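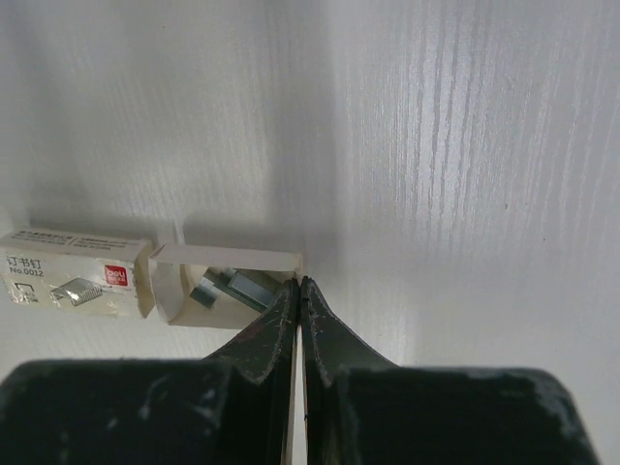

Submitting a book for review: frequently asked questions
Last updated 21 Feb 2022

Which titles does Girasgate Reviews accept?
Adult fiction, essays and translated work, from Canadian and international publishers. Poetry is handled through the separate chapbook form. We do not review textbooks, colouring books or abridged editions.

Is there a length limit?
Novels may be any length. Novellas and single essays must run to at least 65 pages in the finished edition. Page counts are taken from the publisher's catalogue entry, excluding front matter.

Do you accept self-published books?
Yes, provided the book has an ISBN and a fixed publication date. Print-on-demand titles are treated the same as any other.

What formats can I send?
EPUB or PDF for advance copies. Printed copies are accepted for finished books only. Watermarked PDFs are fine — password-protected ones are returned unread.

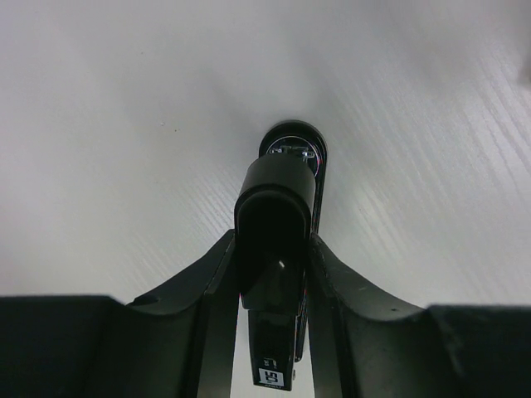
Files over the upload limit should be split by part or section, with the ISBN at the start of each file name. Kindle formats are no longer supported.

How long is a review?
Full reviews run up to 2,000 words. Short notices are capped at 333 words and carry no rating.

How does the rating scale work?
Full reviews are rated from 1 to 5 in half steps. A rating of 3 means the reviewer recommends the book to regular readers of its genre. Ratings are not revised after publication.

Can I request a particular reviewer?
No. Titles are assigned by subject and availability.

Do you review series out of order?
Only where the publisher states that the volume stands alone. The Dovard and Ermont imprints mark this on their information sheets; for other publishers, please note it in the comments field.

When are submissions closed?
For the whole of December. Anything received in that month enters the queue in January, in order of arrival.

May I quote from a review?
Up to two sentences, credited to Girasgate Reviews. Longer extracts need written permission, and cuts must be marked with an ellipsis.

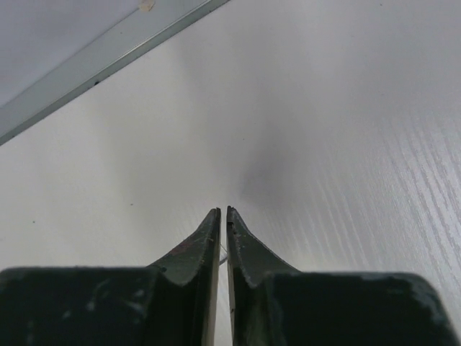 Close-up of a two-fingered gripper.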